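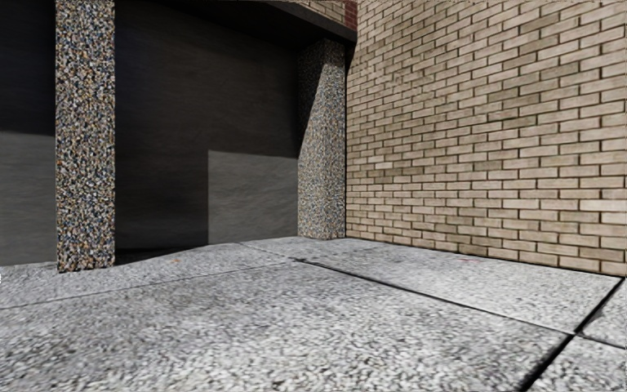 Mernance Open Day: Frequently Asked Questions

What is being demonstrated?
Mernance is the navigation software that Grisex runs on its outdoor delivery robots. The open day covers the simulator used to test it. Visitors watch the robot plan and drive routes across a rendered service courtyard, with the view from its forward camera on one screen and the planner output on another.

Will there be a physical robot?
Yes, one, on a stand in the lobby. It is powered off for the public sessions. All driving takes place in simulation.

How long is a session?
A session lasts 40 minutes. The first part is a talk, the second is live driving, and the remainder is for questions at the operator desk.

How many people can attend?
The demonstration room seats 70. Registration closes when the seats are filled. There is no standing room and no waiting list.

Is the robot driven by hand?
Only during reset. The operator places it at a start pose and enters a goal. From then on Mernance picks the path and the speed. The operator can stop a run at any time with the red button on the desk or the space bar.

Why use a courtyard and not a street?
Streets are tested separately. Courtyards cause a different class of fault, mostly in localization, and they are where a large share of deliveries end. 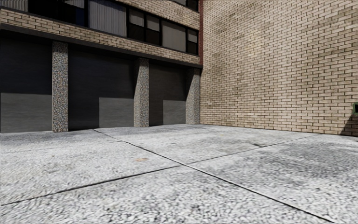

What makes this courtyard difficult?
Localization in Mernance works by matching camera features against a stored map, and it degrades when many features look alike. A brick wall gives the matcher thousands of corners with almost no difference between them. The wall on the right has no windows, so the planner gives it a low weight and relies on the speckled pillars and the inside corner. The dark joints between the pavement slabs help with heading. They also produce false edges in the obstacle layer if the threshold is set too low, and the operator will show this on request.

Does the robot treat shadow as an obstacle?
It should not. Version 1 did, and would stop short of any hard shadow line on the ground. The current version compares the camera result with simulated depth before it marks a cell as blocked. Sun angle can be changed between runs.

How many test runs have been made in this courtyard?
The release report lists 442 runs. Of these, 239 used a low sun setting. Stopped runs are included in both figures. Printed copies of the report are kept at the operator desk and should be returned there.

Can visitors choose the goal?
Yes. Goals must be on the pavement. A goal inside a wall or a bay is rejected with error code 7, and the robot stays where it is. 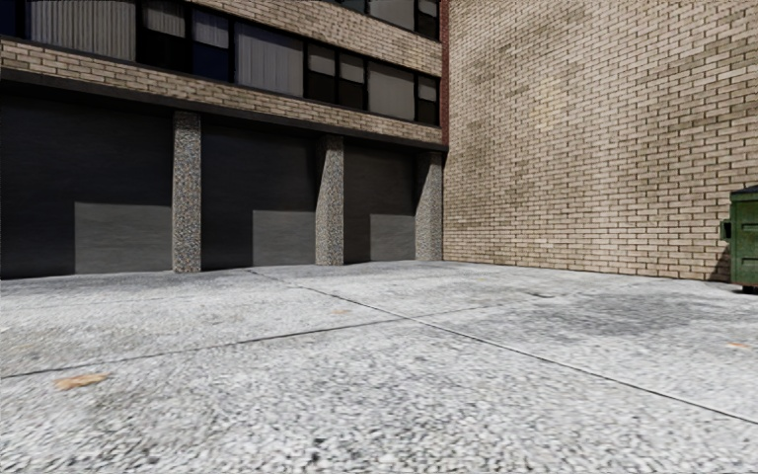

Treter, 17 October 2020

The following answers were added after the first public session.

What does the robot do near the dumpster?
The green dumpster against the brick wall is a static object in the map. Mernance keeps its normal clearance from it. Several visitors asked for a goal directly beside it. The request is accepted if the full footprint of the robot fits outside the clearance zone, and otherwise the goal is moved to the nearest free cell.

Are leaves and other litter detected?
Items as flat as the brown leaf on the concrete fall under the minimum obstacle height and are driven over. The height is a parameter. Lowering it makes the robot stop for stains.

Can people or vehicles be added?
Not in this build. Moving agents are planned for the December release, which will be shown by invitation only.

Is the courtyard a copy of a real place?
No. The layout was built by Triin Rimkutė, who also maintains the texture set. Measurements of a real site are used in the Žukauskas test map, and that map is not open to the public.

May I take pictures of the screens?
Yes, without flash. Please do not photograph the configuration window.

Can I get the software?
Mernance is licensed with the robot and is not sold alone. The courtyard map can be requested in writing from the operator desk. State the simulator and version you intend to load it in.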